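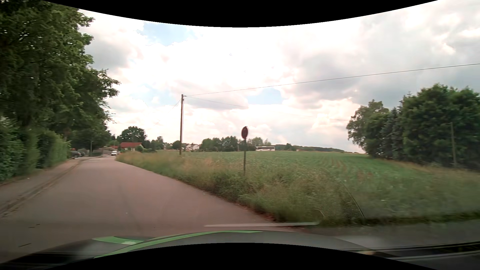
# Wimdale pottery works, visit notes

September 15, 2026. Typing this up fast before I forget it all.

Got there late. Missed the turn for the works twice, then parked behind the Garrido building and walked in through the wrong door. Narayanan Chacko met us anyway, already halfway through his intro. He runs the glazing side, been there since the old kilns.

**Clay room.** Cold, damp, smells like a basement. Clay comes in by truck, gets mixed with the scrap from the day before. They reuse nearly everything that hasn't been fired. Asked about the fired rejects: crushed, sold off as path fill, not much money in it.

**Throwing and molds.** Only 2 people still throw on the wheel, and mostly for special orders. Everything else is pressed or slip cast. Watched a batch of soup bowls come out of the plaster. Slow! You wait, tap, wait some more. The handles for the mugs are pulled seperately and stuck on with slip, and the woman doing it never once looked down. Tried one myself. Mine drooped.

**Drying.** Racks to the ceiling, fans going. Small pieces take a day or so, the big planters can be a week. Rush it and they crack at the base. There was a whole shelf of cracked ones with chalk marks on them, kept for teaching the new hires.

**Glaze.** Best part of the tour. 91 recipes in a ring binder, half of them in pencil, some not used since before Chacko's time. The blue they're known for is called Gukico, after the guy's boat or his dog, I got two different answers. Goes on looking like gray mud. They dip by hand, count of three, shake, done. Wipe the foot with a sponge or it sticks to the shelf.

**Kilns.** Gas. One was cooling so we could stand near it but not open it. A full load is 3,000 pieces if it's all small stuff, way less with planters. The Plerik kiln is the newer one and everybody seems to have an opinion on it. Chacko likes it for the whites, says the old one still does better reds.

**Shop.** Seconds are 30 percent off, in the back room on the left, easy to miss. Bought four bowls and a lid with no pot. Card machine was down so bring cash.

Things to sort out for next time:

- go in the morning, packing line stops after lunch and we missed it
- closed shoes, floor is wet in the clay room
- ask about the January firing, they let vistors help unload
- email Chacko re: the binder, he said he'd maybe copy a page or two

Lunch was a sandwich from the place by the gate. Fine. Bit dry.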